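We use cookies to improve your visit. By continuing to browse you accept our cookie policy. OK

Fistisow two-sided sponge, three months on

I bought a pack of 3 of these in the summer to replace the supermarket sponges I had been using for years. It's the usual layout, a dark green scrubbing layer on top and yellow foam underneath. The foam is softer than I expected and bends easily, so it gets into the bottom of a tall glass without a fight.

The scrubbing side is good on plates and bowls. Dried egg comes off in a few passes, and so does oatmeal if you let it soak first. It was less use on a baking sheet with burned sugar on it. I gave up and went back to steel wool for that. I would not use the green side on anything with a shine you care about. It left fine marks on an old plastic tray of mine, though that tray was no beauty to begin with. 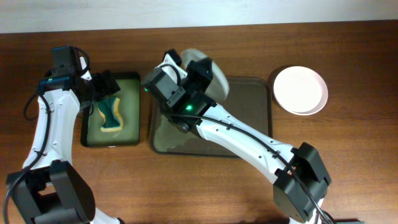 My main complaint is the shape. After two weeks or so mine stopped drying flat. It curls, and once it has curled it stays that way until you wet it again. You can still wash dishes with it, but it won't stand on its side in a narrow holder, so I keep it in a small tray and rinse the tray out when I remember. A sponge with a stiffer foam would probably hold up better, but then it wouldn't fit in the glasses.

The two layers have stayed glued together on the first one, with no peeling at the corners. Smell has not been a problem as long as I squeeze it out at night. I did leave it soaking in a bowl over a long weekend and had to throw it away, which I put down to me and not the sponge.

I'm on the second of the pack now and expect to open the last one in October. For dishes I would buy them again. For pans, get something rougher.

Posted 2008-09-10 by Intan Manurung

Get new reviews by email. Enter your address to join our newsletter. Unsubscribe at any time.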